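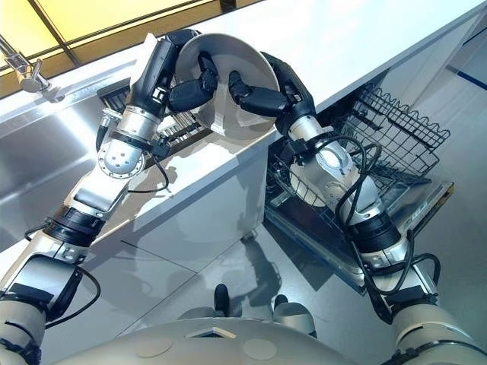
Shared kitchen, Trirnside building, ground floor
Safety checklist with comments
Checked by: Polyxeni Zacharopoulos
Date: 20 Jun 2025

1. Fire extinguisher on its hook, seal not broken: OK
Comment: The label is hard to read. Please ask Karamanlidis for a new one at the next service.

2. Fire blanket: OK

3. Gas valve closes fully: OK
Comment: It is stiff. I needed both hands for closing it. In April it was the same.

4. Smoke detector, test button: NOT OK
Comment: Sound is very weak. Battery changed, sound is still weak. Stelios Gkikas will order the new unit.

5. Sockets near the sink have cover: OK

6. Fridge temperature written every day: PARTLY
Comment: Three days are missing from the sheet. Also when the fridge is too warm, please write what you did about it.

7. Hot water at the tap: OK

8. Chipped plates and glasses taken away: OK
Comment: One cup with broken handle, I threw it.

9. Floor by the back door: NOT OK
Comment: The mat is sliding again. The tape from last time did not hold. I removed the mat until we have a better one.

10. First aid box: PARTLY
Comment: Burn gel is expired. Plasters are enough.

11. Emergency numbers on the wall: OK
Comment: Extension 266 is correct, I called it.

Points 4 and 9 to be checked again when the parts arrive.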